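3.2 Table coverings and reported meal comfort

The second part of the study looked at how households in Otby and Dinsa cover the tables at which they eat. Earlier work at Cimell treated the covering as part of the general decoration of a room and did not record it separately. In the present survey, the field staff noted the type of covering, its color, and whether it carried a printed or woven pattern. The visits took place in September, and 186 households agreed to take part.

Patterned cloths were more common in Otby than in Dinsa. Respondents in both towns used the word "checked" for almost any design made of crossing lines, including open grids in which the squares are not filled with a second color. For coding purposes these were separated. A cloth was entered as a grid if thin lines crossed a plain ground, and as a check if bands of color overlapped. Muted greens and grays were placed in a single group, as the two coders could not agree on the border between them.

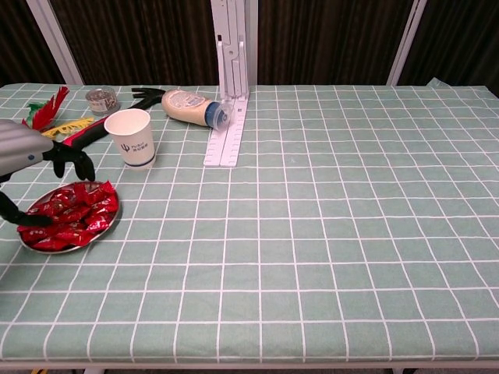

Figure 2. Rectangular table with a sage-green cloth printed with a large white grid.

The grid cloths raised a point that the coding sheet did not foresee. Several respondents said that they used the printed lines to set out places evenly, and that they noticed at once when the cloth had been put on crooked. Owners of plain cloths did not mention this. Wako, who led the interviews in Dinsa, added an open question on the subject after the first 12 visits, and the answers from those early households are therefore left out of Table 4.

Comfort scores did not differ clearly between patterned and plain cloths. A larger gap was found between covered and bare tables, with covered tables rated as quieter by 58 percent of those who had used both. Respondents linked this mainly to the sound of plates being set down. The Trerkard scale used for the scores was designed for seating, and its items on noise had to be reworded before use. The revised wording is given in Appendix B.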